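## 4. Sharing a folder and a printer on the office network

Use this section after the Waltel router is installed and every computer can open a web page. If a computer can't get online at all, go back to Section 3 first. Sharing won't work until the basic connection does.

The steps were written for Windows 7 and Windows 10. Menu names differ a little between the two, and the differences are given where they matter.

### Before you start

You will need:

- The name and password of an administrator account on each computer
- The host computer, switched on and plugged into the router with a network cable
- The printer, connected to the host by USB and already printing from it
- The sheet of computer names from Section 2

The host is the computer that holds the shared folder. In the Stesenport office this is the front desk machine, PAKZAD-01. If you pick a different one, choose a computer that stays on all day.

**Note:** Laptops make poor hosts. When the lid closes, the shared folder goes away for everyone.

### 4.1 Put all the computers in the same workgroup

1. On the host, right-click **Computer** (Windows 7) or **This PC** (Windows 10) and choose **Properties**.
2. Find the line that says **Workgroup** and write down the name.
3. If it isn't PAKZAD, click **Change settings**, then **Change**.
4. Type PAKZAD in the Workgroup box. Click **OK**.
5. Restart when Windows asks.
6. Repeat on each of the other computers.

While you have this window open, check the computer name against the sheet. Two computers with the same name will cause errors that come and go, and they are hard to track down later. Keep names to 15 characters or fewer, with no spaces. 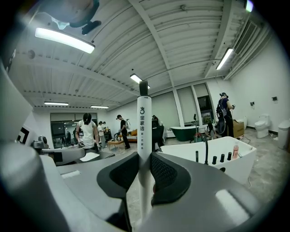
*White post with "宝家洁" lettering, under a white ceiling.*

### 4.2 Set the network type

Windows blocks sharing on a network it thinks is public.

**Windows 7**

1. Open **Control Panel**, then **Network and Sharing Center**.
2. Under the network name, click the link that says **Public network**.
3. Choose **Work network**.

**Windows 10**

1. Open **Settings**, then **Network & Internet**.
2. Click **Ethernet** or **Wi-Fi**, then click the connection.
3. Choose **Private**.

Next, on both versions, open **Network and Sharing Center** and click **Change advanced sharing settings**. In the profile marked as current, turn on network discovery and turn on file and printer sharing. Click **Save changes**.

**Caution:** Do not set a laptop to Private or Work while it is connected at a hotel, airport or coffee shop. Windows remembers the choice for each network separately, so changing it in the office has no effect on the others.

### 4.3 Reserve an address for the host

The router hands out addresses as computers connect, and the host may get a new one after a power cut. Reserving one address keeps printer connections from breaking.

1. From any computer, open a browser and go to the router address printed on its label.
2. Log in with the router password (not the Wi-Fi password).
3. Open **LAN**, then **Address Reservation**.
4. Select PAKZAD-01 from the list of connected devices.
5. Change the last number of the address to 30 and leave the first three alone.
6. Click **Save**, then restart the host.

To check the result, open a command prompt on the host and type `ipconfig`. The line marked **IPv4 Address** should end in .30. If it ends in something else, the reservation was probably made for the wireless adapter. Delete it, and make a new one for the wired adapter.

Addresses ending in 133 through 214 belong to the automatic range. Don't reserve anything inside it on this router, even though the page will let you.

### 4.4 Share the folder

1. On the host, create a folder at the top level of drive C and name it Shared.
2. Right-click the folder and choose **Properties**.
3. Open the **Sharing** tab and click **Advanced Sharing**.
4. Tick **Share this folder**. Leave the share name as it is.
5. Click **Permissions**. Remove **Everyone**.
6. Click **Add**, type the name of each user account that needs the folder, and click **OK**.
7. For each account, tick **Change** under Allow. **Read** is ticked along with it.
8. Click **OK** to close both windows.
9. Open the **Security** tab and add the same accounts with **Modify** ticked.

Step 9 is the one most often missed. Both tabs apply, and Windows uses the stricter of the two. A person who can open files but can't save them usually has the right setting on one tab and the wrong one on the other.

The accounts must exist on the host. At Stesenport these are dgrewal, kmohammadi, aghorbani and alodhi. Each one needs a password, as Windows refuses network logins from accounts with a blank one.

**Caution:** Don't share the whole of drive C, or the Users folder. Anyone with access could change or delete system files and other people's documents.
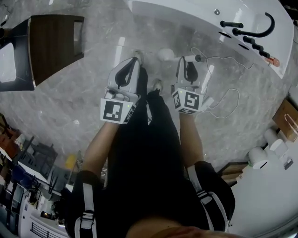
### 4.5 Connect to the folder from the other computers

1. Open a File Explorer window.
2. On Windows 7, click **Map network drive** in the toolbar. On Windows 10, click **This PC**, then the **Computer** tab, then **Map network drive**.
3. Choose the letter S.
4. In the Folder box, type `\\PAKZAD-01\Shared`
5. Tick **Reconnect at sign-in** (Windows 7 says **logon**).
6. Click **Finish**. Enter the user name and password if asked, and tick the box to remember them.

Use the same letter on every computer. The Ekumetti invoice template has links that point to drive S and they fail on any other letter.

### 4.6 Share the printer

1. On the host, open **Control Panel**, then **Devices and Printers**.
2. Right-click the printer and choose **Printer properties**. Be careful, there is a separate **Properties** item lower down.
3. Open the **Sharing** tab and tick **Share this printer**.
4. Give it a short name with no spaces, such as FrontLaser.
5. On each of the other computers, type `\\PAKZAD-01` in the File Explorer address bar and press Enter.
6. Double-click the printer and wait for the driver to install.
7. Print a test page.

**Note:** If the host is 64-bit and another computer is 32-bit, Windows may ask for a driver disk. Install the printer maker's 32-bit driver on that computer first, then repeat steps 5 and 6.

### 4.7 If something doesn't work

**The host doesn't appear under Network.** Type its name in the address bar anyway. The list can be slow to fill after a restart.

**"Windows cannot access \\PAKZAD-01."** Try `\\` followed by the full address that ends in .30. If that opens, the name is the problem, so go back to 4.1. If it doesn't, check the network type on both computers (4.2), then any other firewall program.

**The password is refused.** Type the user name as `PAKZAD-01\dgrewal`, with your own account after the slash.

**Drive S has a red X in the morning.** Double-click it. If it opens, nothing is wrong. If it doesn't, check that the host is on and hasn't gone to sleep.

Router password resets go through Shahab Moradi, extension 26.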